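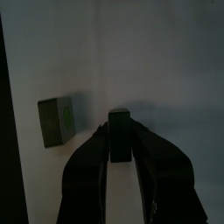 I have been painting the same small blocks for most of February, and I would like it known that I was told not to.

The telling was done by Marisol Cervantes, who runs the toy repair evening at the library and has opinions on finishes. I had brought in a shoebox of bare blocks from a set my aunt left me, planning to get them back into circulation before my niece turned four. Marisol turned one over, smelled it (she smells everything) and said oil. Just oil them. Then she went off to glue a giraffe.

So I went home and bought paint.

The first color was a dark green called Nallico, which on the lid looks like a pine forest and on a block looks like a block that has been in a fire. Two coats and you can find the green if you tilt it toward the window and think generous thoughts. I did 13 of them before I admitted it. There's a certain kind of person who tests a color on one block first, and I've met several of them and they all have nice kitchens.

The drying was the real trouble. A block has six sides and at any given moment it is standing on one of them, so you can paint five, wait, flip, and paint the last, and then find that the first side has picked up the texture of whatever it was resting on. I have blocks with newspaper on them. One has part of a coupon. I tried standing them on pins pushed through cardboard, and this works nicely for cubes and very badly for the long rectangular ones, which lean, consider their options, and go over at two in the morning with a noise like someone setting down a suitcase.

What I do now is paint the top half, stand the thing upright on a white surface so I can see any drips, and leave the house. Leaving the house matters. If I'm home I touch it. I have touched every one of them to see if it was dry, and every one of them has a thumbprint, and I've started calling it a maker's mark.

The white surface is an old closet shelf, by the way. I'd recommend one to anybody doing small fiddly work. I used to do this on the dining table, which is brown, under a brown lamp, and I lost a cube for nine days. It had been next to the salt.

Light is still an issue. My back room gets a decent hour in the morning and then goes the color of dishwater, and everything I paint after lunch looks purple to me. I matched a whole second batch by that light. I won't describe them. They're in the garage.

My neighbor Eirlys Voyle came by to return a ladder and stood looking at the row of them for a while. She asked whether they were dominoes. I said they were blocks. She asked whether a four-year-old would want black blocks, and I said they were green, and she went over to the window with one and came back and said "if you say so." Eirlys raised three kids and I've raised a fern, so I took it under advisement.

I did go back and sort out what the set was meant to have. The box says Holell, with a nice drawing of a castle, and 40 pieces. The castle in the drawing needs an arch. I have no arch. I have two things that could be half an arch each if you weren't fussy, and a wheel, which isn't in the drawing at all and I suspect belongs to some other childhood.

Current plan, for those who have asked (my sister): the rectangular ones stay dark and get to be towers, or dominoes, or a very gloomy fence. The cubes get oil. I bought the oil yesterday from the hardware place on Kang Street, a little tin of it, and did one cube at the end of the shelf as a test, like a person with a nice kitchen. It took four minutes. It looks great. You wipe it on, you wipe it off, and you can set it down on any side you like.

I haven't told Marisol. The next repair evening is coming up and I'm planning to bring only the cubes, and if she asks how the rest came out I'm going to ask her about the giraffe.

If anyone has a spare arch, two blocks wide, any color, I'm interested. I have paint.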